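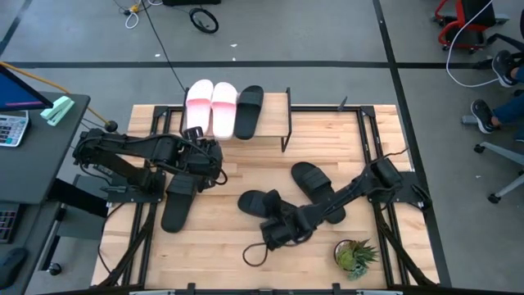
Figure 7. Two-arm shoe sorting at the Londell bench, with three slides on the rack and three on the table.

4.2 When is a rack finished?
The Praseo guideline asks that every episode end in a "tidy state" and leaves tidiness to the reader. Our operators had views. Of 300 episodes, 71 were marked complete by one reviewer and incomplete by another, mostly over a heel hanging past the front edge. We now require matched pairs and toes pointing one way, and we permit a small overhang. The rule fits on an index card. Agreeing on it took until February.

Comments (2)
Broter: Does the overhang limit apply to boots? We have 154 episodes of boots.
baptiste_lab: Same fight here, over mugs. We lost the index card.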